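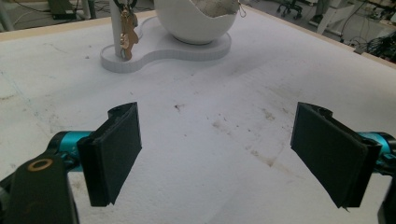 A white tabletop with tan wooden edges. Look for the brownish smudges, the dark speck, and the thin scratches.

Why Do Tables Get Marks on Them?

Find the nearest table and put your face down low, so that your nose is almost touching it. Now look across the top toward a window or a lamp. I bet you can see all sorts of things you never noticed when you were just sitting there eating your toast! There might be a shiny patch, a few tiny lines, maybe a ring where a cup stood, and probably a crumb or two that everybody missed.

Every table that gets used ends up with marks, even the ones that are wiped every single day. Grown-ups sometimes sigh about it, but if you like finding things out, a marked table is a wonderful thing to have in the house. So let's go looking.

Smudges and stains

A smudge sits on top of the table. A stain has gone in. They can look exactly the same, and the easiest way to tell them apart is to rub with a damp cloth. If the mark comes away on the cloth, it was a smudge. If it stays put, you have probably got a stain (or a very stubborn smudge, and you will need to rub some more).

But how can anything go into a table? It feels so hard! Well, many surfaces that look smooth to us are bumpy when you see them through a microscope, with little dips and cracks all over. When you spill tea, the water carries tiny bits of brown color into those dips. Then the water dries up and floats off into the air, and the color is left behind. Brown things are champions at this - tea, coffee, cocoa, gravy, and of course mud.

Have you ever noticed that a dried-up spill is often darker around the outside? As a drop dries, it dries fastest at its rim. More liquid flows outward to take the place of what has gone, and it drags the little bits of color along with it. They pile up at the rim and make a ring. Scientists call it the coffee ring effect, and you can make one yourself with a drop of cold tea on an old white plate. Leave it until tomorrow and see.

Scratches

A scratch is a tiny ditch. It happens when something hard is pushed along something softer, and the harder one nearly always wins. A metal spoon might not look dangerous, but there may be a grain of sand stuck underneath it, and sand is very hard indeed. That grain digs along the table like a plow in a field.

Some scratches can be seen only when the light comes from one side. That is why I asked you to put your nose down low! From straight above, the ditch and the tabletop look much the same. From the side, the light catches on the edges of the ditch.

Reinaldo Lacerda mends old furniture in Wevuddale, and when I visited his workshop he let me try rubbing out a scratch on a varnished tabletop. He used sandpaper with the number 2000 printed on the back, and then another sheet marked 3000. The bigger the number, the finer the grit, so the last sheet felt hardly rough at all, more like the cover of a library book. It took me the whole afternoon and my arm ached, but I was very proud of that corner.

Why do some tables have a wooden edge?

Edges have a hard life. Chairs bang into them, bags get dragged over them, and elbows lean on them all day long. A strip along the side covers the place where the layers of a tabletop would show, and it can make the whole thing look nicer too. If you run your finger along a table like that, you may feel a thin line where the strip meets the top. Crumbs love that line.

Try it: be a table detective

You will need a table, a flashlight, a pencil, and a piece of paper. Ask a grown-up first if it's a special table.

Draw the shape of your tabletop on the paper, nice and big. Shine the flashlight from one side, very low, and move it slowly. Every time you find a mark, draw it on your map in the right spot. Use wavy lines for scratches, dots for specks, and soft shading for smudges. Then write your best guess next to each one.

Su-bin Kang, who is 8, sent us a map of her kitchen table with 3 mystery marks on it. She thinks one was made by her brother's toy truck. He says it was the cat.

Words to know

Microscope: a tool that makes very small things look big.
Varnish: a clear coat that is brushed onto wood to protect it.
Grit: the small, hard grains stuck onto sandpaper.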